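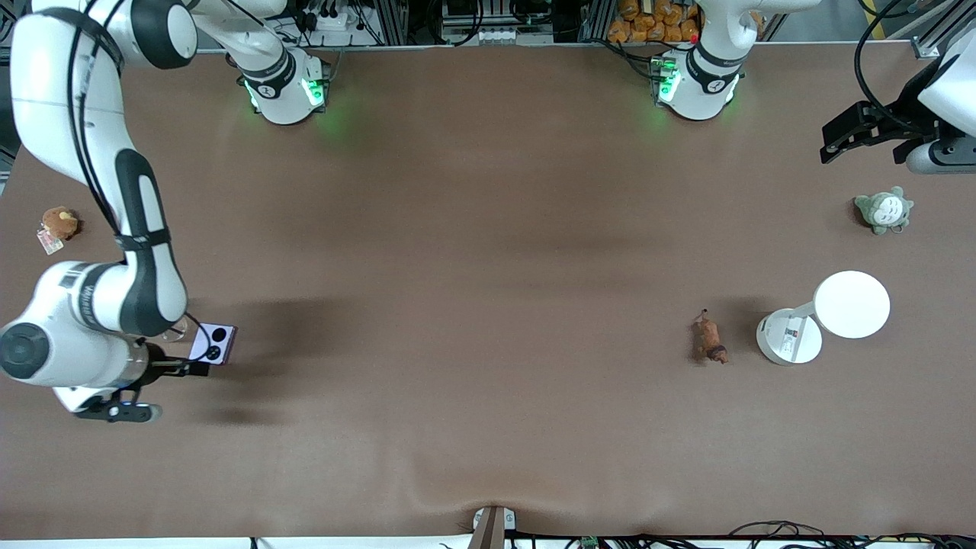 Two Arms and No Sense of Occasion

A pair of secondhand robots, one borrowed corner of a workshop in Skarkoston, and the long road to putting a toy where you want it

The first thing you learn about building a two-armed robot is how much of it is furniture. I had pictured equations. I had pictured myself at a whiteboard, possibly in a turtleneck. Most of last summer went into a table.

It had to be big enough for both arms to reach the middle and stiff enough that when one of them stopped suddenly the other didn't get a free ride. It also had to fit through the door at Dristby, the shared workshop where I pay a monthly fee to store things my husband has asked me not to store at home. The table fit through the door in the sense that the door came off.

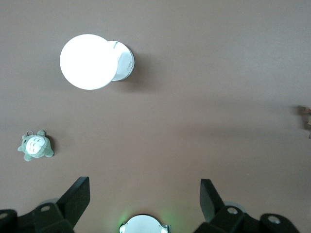 By Myrtle Pruitt
Skarkoston | January 2021

The project is called Tendent. My brother-in-law and I chose the name in July, in his truck, on the way back from buying the arms, and by the time we had unloaded them it was already on a folder and too late to change. He thinks it sounds like a company. I think it sounds like something you'd have looked at by a podiatrist. The folder has since become a shelf.

We bought the arms from a packaging business that was clearing out a back room. They came with power supplies, one manual in a language neither of us reads, and a warning that the left one was "moody." I've owned cars sold to me with less candor. They are handsome machines, I'll say that, white with black trim, and the bases light up green when all is well. I have come to depend on that green the way other people depend on the sound of their kids breathing in the next room.

The plan was simple enough to say out loud at dinner. Mount the arms facing us from the far side of a table, put a gripper and a camera on the end of each, steer them by hand through some easy chore until we had a decent stack of recordings, then train a program on the recordings and let it have a try. People do this in university labs with grant money. We would do it on weekends with a space heater.

The table, continued

The tabletop is covered, and the covering is brown, and both of those were arguments. Bare wood grain confused our early software, which kept taking an interest in a knot. A shiny white board was worse, all glare. So we stretched a plain brown covering over the whole thing and clamped it at the front edge, and it has wrinkled at its leisure ever since. I smooth it before every session. My brother-in-law says a robot that can't cope with a wrinkle isn't much of a robot, and he may be right, but he isn't the one who spent a Saturday finding out why the left arm was reaching for a crease.

Bolting down the bases took two tries. The first time we measured from the edge of the table, which is what anyone would do, and discovered that the edge of the table was not straight. The second time we borrowed a good steel rule from the woman who builds cellos at the next bench and measured everything from a single scribed line. She watched us do it. She didn't say anything, and I have rarely felt so supervised.

Then there were the holes. We bought a Stöcker drill stand for the job, used, and it is the one purchase on this whole project I would make again without thinking. Everything else on the receipt pile I would at least want to talk over.

Things on the ends of arms

A robot arm without a gripper is an expensive way of pointing. Ours now have black parallel jaws, two fingers each, which open wide and close flat. The first pair of fingers were too short. The second were long enough and bent. The third work, and there's a shoebox under the bench containing everything in between, labeled FINGERS, which has startled more than one new member.

The cameras went on at the wrists, looking out past the fingers, so that each arm has its own idea of what it's about to grab. There is another camera fixed up on the rig for the wide view. If you have never looked at a tabletop through a wrist camera, it's a lot like being a very small person being carried around by a forklift. The fingers loom at the bottom of the picture. Everything interesting is at the edge, and then the arm moves and it's gone.

I hadn't understood how much of my own reaching I do without looking. I pick up a coffee cup while reading. Tendent has to find the cup first, decide it's the cup, come in at an angle that doesn't knock it over, and stop closing before it's a former cup. For weeks it managed three of those on a good day.

Cable is the other thing. Each arm carries a black cable along the outside, and it has to be slack enough to let the wrist turn and tight enough not to sweep the table like a tail. We have tied and retied these more often than I've tied my shoes this year. The front of the table is a nest as well, with a little green circuit board sitting in among the cords. The workshop's safety sheet says benches should be kept "free of loose wiring." I initialed it. I'm not proud.

What we ask it to pick up

Anyone who visits looks at the table and asks about the toys. There is a Totoro, and a small brown dog built along dachshund lines, and a plush animal that I say is a lion and my brother-in-law says is a bear. We have stopped discussing it, but in the recordings he types BEAR and I type LION, and at some point the program is going to have to pick a parent.

They share the surface with a lamp, white, with a flat round head. The lamp is the villain of the autumn. Switched on, it shows up in the wrist camera as a disc of pure white, and anything near it picks up a shadow that wasn't in yesterday's recordings. Switched off, you've got a big pale circle that the arm regards as a plate. We argued for taking it away. Then we argued that any table in any house has something on it that glows, and that if the robot only worked on a table with no lamp we'd have built a robot for a very particular kind of person. It stayed.

Plush is kind to beginners. It squashes, so a sloppy grip still holds. Clear plastic is not kind at all. My brother-in-law is fond of hard tests and likes to put transparent things out, and I watch the arm go hunting for them with real sympathy, since I do the same with my reading glasses.

The 107th try

I keep the log. It's a school notebook, and each attempt gets a line: which arm, which object, what happened. I'm a bookkeeper by trade and this is the part of robotics for which I was overqualified.

Attempts one through 12 all say "missed." After that there's some variety. "Missed, but slowly." "Grabbed covering." "Grabbed lamp." "Right arm fine, left arm left." There is a page from early November where every line is in my brother-in-law's handwriting and says "close!", and I've gone over the recordings from that day, and I don't know what he was looking at.

Attempt 107 says "Totoro, left arm, picked up, moved, put down." I had to read it several times and I was the one who wrote it. The arm went over, paused above the thing for what felt like a full business quarter, came down, closed, and carried it across the table. It set it on its side, with no ceremony, and went back to where it had started. The green light stayed green. The cello maker, who had been sanding, stopped sanding.

Attempt 108 says "missed."

We have had a good many more successes since then, enough that I've begun writing down only the failures, and I'm told by people who know about these matters that this is bad practice. So I have gone back to writing down everything. The arms are better in the morning. They are better with the blinds closed. They are better, as far as I can tell from the log, when my brother-in-law is standing on the other side of the room, though he disputes my method.

Where the money went

People ask, so: the arms cost less than our last roof repair and more than we told anyone at first. The computer that does the training was already in the house, officially for taxes. The aluminum framing came in lengths from a shop-fitter's scrap bin and has been cut wrong twice, both times by me. The workshop charges extra for a permanent corner, and we pay it, and in exchange we have promised to keep our power strip off the floor and to stop running the arms during the Thursday upholstery class. They say the pausing makes them tense.

Next up is getting both arms to work on one object together, one holding and one doing something useful. So far they're polite about it. Each stops when the other comes near, and then neither goes, like two people at a four-way stop. My brother-in-law has some ideas about who should yield. I've ruled a fresh page in the notebook and put an extra column in it, and we have the corner again on Sunday from nine.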